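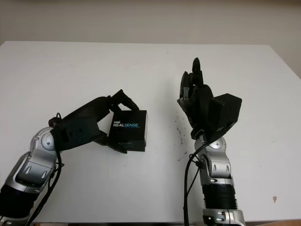 White tabletop, beige wall

How do I get a coffee ring off a matte white table? It has survived dish soap and six months of my pretending it was a design choice.
Houda Benjelloun

Baking soda and a little water, left on for 60 minutes. Wipe gently. Do not use the green side of the sponge – I now own a table with a shiny patch and a tablecloth.
Silvan Pfister 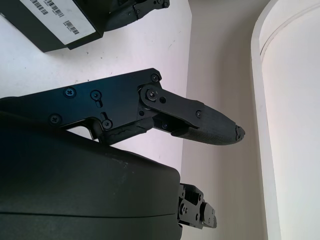 Cross-head screws, black plate

Have you considered tea?
Waqas Rizvi

Seconding the baking soda. Try it on the underside first, and if the finish dulls, stop there.
Rizwan Mengal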